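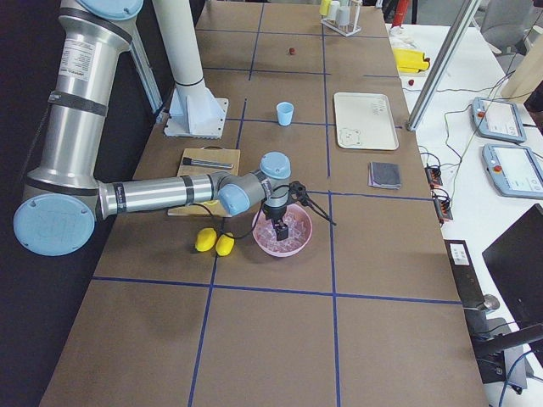
News from the Sterham workshop
July 7, 2023

We passed 167 recordings on the lemon drink task this week, and I have been told I'm allowed to be pleased in print. So, I'm very pleased! The target for the first set is 200, and at the rate we're going it should be finished well before the August break.

For readers who joined the list after the spring open day, the Arkuvance project is our attempt to teach a robot arm kitchen jobs by showing it how they are done. A person guides the arm through the job, everything it does is saved along with what the cameras saw, and that run becomes one example. Collect enough of them and you have something a learning system can practise on. The drink is our first job with several steps in a row: fetch a cup, put ice in it, add a slice of lemon, bring it to the tray. It sounds like nothing at all. Try doing it with two fingers and no sense of touch, and the ice alone will keep you busy for an afternoon.

And I do mean the ice. Our "ice" is clear plastic, which behaves itself under the lights and can be used all day long, but the pieces lie every which way and love to hang on to each other. In the early runs most of us went straight down from above and came up with nothing, or with two bits that parted company halfway to the cup. The trick that has spread round the team is to go in at the side of the heap, close slowly and wait a moment before lifting. Once one person had it, everybody had it within a day or so. Watching a knack travel round a room like that is one of the nicest things about this work.

We have kept the runs where a piece is dropped and picked up again, by the way. There are 44 of those so far, marked as such in the log, and I think they may end up being the most useful of the lot. A system that has only ever seen clean runs has no idea what to do when a cube skids off across the table. The runs we throw away are the ones where somebody stopped partway, or where the recording started late and the first move is missing.
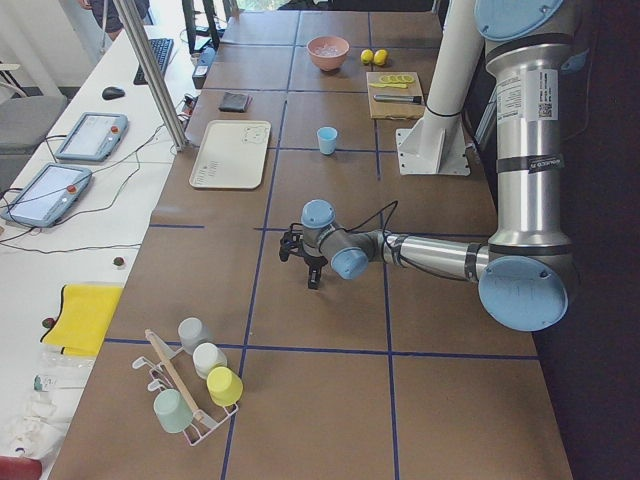

Changing the layout between runs has become its own small craft. If the cup always stood in one place, the arm would simply learn that place, and we'd have a very expensive way of reaching for one spot on a table. So before each run whoever is on setup draws a card, and the card says which part of the table each item goes to. The blue tape makes this quick, as it splits the top into big rectangles that you can name out loud – "cup, middle, one back" – and nobody needs a ruler. Within a rectangle you're free to put the thing down however you like, and we encourage a bit of sloppiness. The lemon slices in their row along the top of the board, with the knife below, are about as tidy as we get. Spare cups live upside down on the wire rack at the near end, and having a grey, a white, a yellow and a green to hand has done wonders for variety. The pale blue one is still everybody's favourite and turns up far too often, so the cards now have a colour on them as well.

Other things we have changed since the last newsletter:

Each run now starts with the fingers open and clear of everything. Before that, people began wherever the last run had left the arm, and the first few seconds were a muddle.

Notes are typed up straight after the run, while you still remember what went wrong. One line is plenty. "Slice stuck to its neighbour" is a perfect note.

We swap over after half an hour. You feel fine at that point, but the recordings say otherwise, and the moves get short and jerky when people are tired.

The lemons deserve a word too. Whole ones are easy to pick up and great for beginners, who get a proper success in their first few minutes. Slices are another matter. Flat on the board they give the fingers very little to hold, and the best approach so far is to nudge one towards the edge first. Two of us think the nudge should be recorded as a separate step with its own label, and the rest think it belongs to the pick. We have argued about this over lunch more than once, and I'd be glad to hear from anyone who has had to settle the same question.

Our friends at Gristville have started on a sister set with the same cards and the same order of steps, using their own table and their own cups. When both sets are ready, the team at Ševčík will train on one and test on the other, then swap them round. I can't wait to see what happens. My guess is that the cup part will carry over nicely and the ice will be a disaster – but a disaster we can learn a lot from.

If you would like to come and guide the arm for a morning, do write to the workshop address. You need no experience, only patience and fairly steady hands, and we still have 33 recordings to go. Beginners start on whole lemons.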